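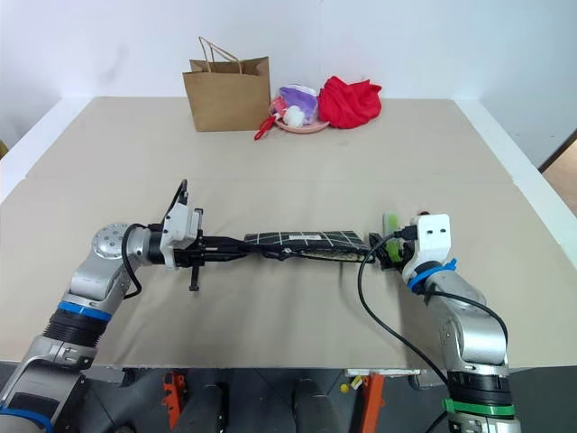 Packing bench, both arms on the black grid item. Bag, plate and red cloth at the back against the wall.

March 2020, Kandlow bench, gift packing

Reason for the entry: Orellana want to know what the packers' day looks like once the arms take the flat soft goods. They asked for hours. I have hours for one part of it and notes for the rest.

Layout as used today. Arms at the near edge, one at each corner. Items for the order stay at the wall side: kraft bag upright, pink plate with the plush and the pom-pom on it, red cloth next to the plate. The black item with the white grid is held between the two grippers, left end in the black fingers, right end against the yellow-green pad. Carry height is low over the table. I would like it higher but the right cable has a wide loop on the tabletop and I want to reroute that first.

Cycle log, flat item only, pick to release: 165 cycles before lunch, 173 after. Stops needing a person: 57 over the day. Most were the second gripper closing on a fold and not on the end. Two were the cable. Stops are logged by button press, so anything cleared without pressing the button is missing.

What it changes at the bench:

Josefina Bravo packed this line by hand until October and now runs the bench. By her account the handling is lighter on the wrists and the waiting is worse. A stop comes without a pattern, so she can't start anything that takes both hands for more than a minute. She tried doing labels between stops and gave up because she kept losing her place in the order sheet. Moved labels to the Gindberg table for now. That puts a second person on labels who was not on labels before, and the hours sheet for Orellana has to show it. Last month's sheet didn't.

Inspection. When a packer folds a pouch by hand she feels a bad seam. With the arms doing the stretch, the check is by eye only. Josefina caught one open seam today by looking at the item while it was held flat. She asked for a hold at full stretch so there is time to look. Added 2 s. Costs us throughput, keep it anyway until there is something better. The hold should be hers to release, by pedal. Pedal ordered through Dukonier, no delivery date.

Plush and pom-pom stay manual. Same for the bag. I tried the bag handles last week and do not intend to repeat it with these fingers.

Shift pattern: the draft has one person covering two benches. On today's stop count I don't support that. Reaction time goes up and the person walks all day. Wrote this to Orellana in one line; will send the log with it.

To do:
- reroute right cable, clip along the forearm, recheck at full reach
- raise carry height after that
- matching pad for the left fingers, compare fold grabs
- separate stop codes for fold / cable / other
- ask the two evening packers for their notes, I only have the day side

Open: who signs for a missed seam when the arms did the handling. The form has one box and it says "packed by." Josefina has been signing it. I don't think she should be until the pedal is in.

Recent entries
Kandlow bench: table height and stool trial
Gripper pads, yellow-green vs. plain black
Gindberg table: label printer moved
Hours sheet, corrections for October
Dukonier order list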